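# House Rules for the Arms

The first thing you get at Firnerik, before a badge and well before coffee, is a sheet of paper with 14 rules on it. The shop takes retired office computers apart with robot arms, over 3,000 machines last year, and the sheet is how it keeps its people and its processors in one piece.

I had expected something grim, full of capital letters, and found instead a rather friendly document (somebody has drawn a daisy in the margin of rule six!). Rule one says that whoever loads the bench holds the key, and keeps it in a pocket until their hands are clear. Rule two says a part that leaves a computer goes to a place made for it, never to a bare tabletop. Rule five, my favorite, says that if an arm stops and you don't know why, you leave it stopped and go find someone who does.
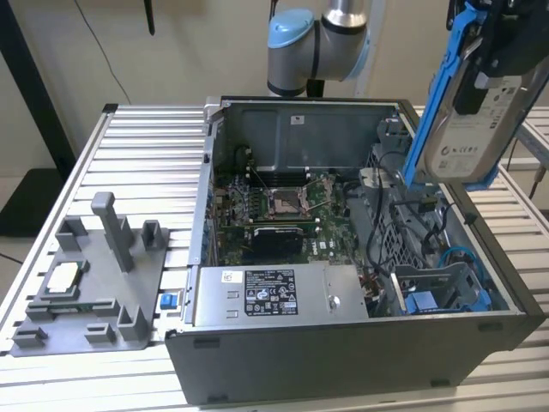
The drive rules take up most of the back page, and they're the ones customers ask about. Every drive stays in its caddy until its serial number is logged, and a drive that slips goes in the red bin even if it looks perfectly fine. The Haltunham branch wanted that last one softened and argued for it until July. It stayed, and Haltunham now has the sheet up by the door, daisy and all.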